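Brirnotora Household Sorting Project
Progress report to the Hijazi fund, April
Prepared by Suha Nimri

In this period we visited 14 homes, two more than we had planned. The families receive help from us to sort clothes and small things before they move to a smaller flat. Anouk Verbeke makes the first visit and Zaid Majali comes for the second one, when the decisions are made.

The costs are still within the budget. We have spent 1,752 euros, mostly on transport and storage bags. The rent of the van went up in spring, and Toon Van Loon is asking another company for a price.

The slowest part of our work is the small items. Large clothes go quickly, but socks and bath things are left until the end of the visit.

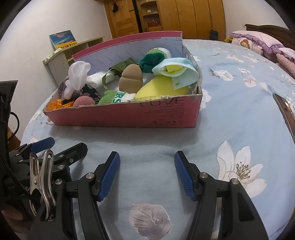
Small items now get one open box per bedroom, and we put it on the bed so that older people do not need to bend. Everything goes in first – socks, a yellow sponge, a ribbon, a ball – and the sorting comes after. We use old cardboard boxes with a worn rim, so this costs the project nothing.

For the next period we ask for 200 euros to print labels in two languages. Carola Baumgart will send the receipts separately.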